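Re: [kultside-users] Planner refuses pre-grasp poses next to the box

Hi again,

Thanks for the quick reply! Quoting the part I want to pick at:

> Sounds like your collision margin. Naslow pads every mesh by the same
> amount, fingers included, so anything near cardboard gets thrown out
> before the optimizer even sees it. Try padding only the arm links and
> leave the fingers alone. Also, are you on the October build of Stallholm?

Yes, October build, straight from the package. I tried your padding idea last night and it helps a lot. Out of 54 start poses the planner used to give up on 26, and now it gives up on 19. Poses like these are the kind I care about, fingers apart and the box close by:
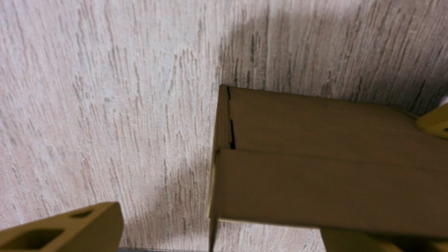 What still bugs me is the timing. The wrist camera render and the joint state don't carry the same stamp, so my pose estimate lags whenever the arm is moving (fine when it's parked, awful in a fast approach). I ended up buffering joint states and interpolating to the image stamp. It's ugly but it works, and I can send a patch if anybody wants it.

The other thing is the box model itself. I swapped the solid collision block for separate panels, and the solver got noticeably slower -- I had to bump the iteration cap to 3,000 before the contacts stopped jittering.
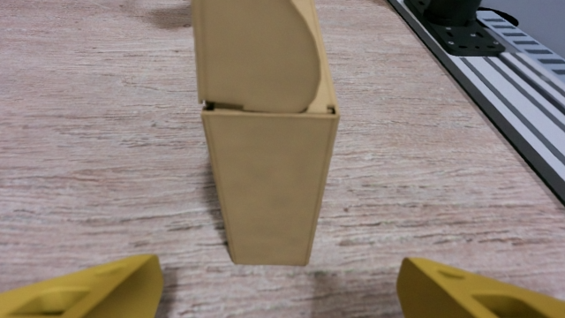 Do the flaps need to be their own bodies if I only ever want to grab the sides? I'd love to weld them and get my frame rate back, but the Urbonaitė config keeps them hinged and I'm scared to touch a file I didn't write!

Last one, promise: does the shadow setting get saved with the scene or with the viewer? Mine resets every time I reload, and my segmentation net really does not like dark patches on the wood grain.
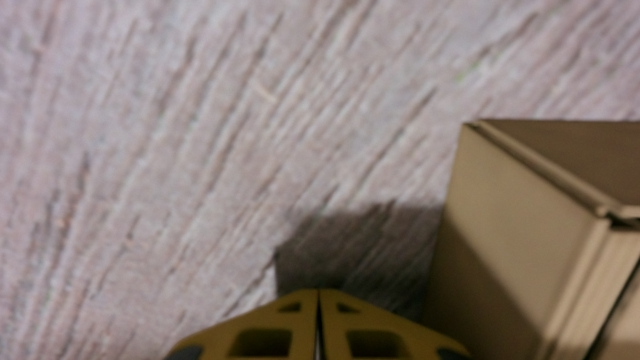
Kultside, December 2018

P.S. If you want to try the padding change yourself, it's one line in the planner config, under the link group. Restart the planning server afterward, a plain reload won't pick it up.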